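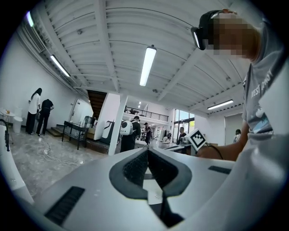 *Fig. 1. Hand-held gripper, with a person in a black headset leaning over it.*

# Unit 2: Household refrigeration, thermostats and defrost

Notes: Rasmus Vasiliauskas, Jokbridge

## 2.1 The cooling circuit

A domestic fridge moves heat from the cabinet to the room. The refrigerant boils in the evaporator at low pressure and takes up heat. The compressor raises its pressure, the condenser gives the heat off to the room, and the capillary tube drops the pressure again before the evaporator.

The compressor in most basic models runs at one speed. Cabinet temperature is held by switching it on and off. The share of time spent running is the duty cycle:

D = t_on / (t_on + t_off)

## 2.2 Thermostat differential

The differential is the gap between the cut-in and cut-out temperatures. A small differential keeps the air temperature steadier but gives more starts per hour. A large one gives long runs and a wider swing. Food changes temperature more slowly than air, so readings taken in free air overstate the swing in the food. Place the probe in a glass of water on the middle shelf for all coursework readings.

## 2.3 Worked case

The Skavell larder fridge used in this unit has a net volume of 215 litres. Its compressor is on for 16 minutes and off for 24 minutes in a steady room.

- D = 16 / 40 = 0.4
- Energy per day at 200 W while running: 200 × 0.4 × 24 = 1,920 Wh, or 1.92 kWh

Door openings are left out. Repeat the sum with t_off = 16 minutes.

## 2.4 Defrost

Frost on the evaporator slows heat transfer and, in fan models, blocks the air path. Two methods are covered:

1. Off-cycle defrost. The plate warms while the compressor rests, and water runs to a tray over the compressor.
2. Heater defrost. A timer or control board stops the compressor and powers a heater until a sensor opens.

A blocked drain shows as water under the salad drawer. Clear it before testing any electrical part.

## Reading

Admasu, chapter 2. The Fluveo data sheet is needed for the April practical.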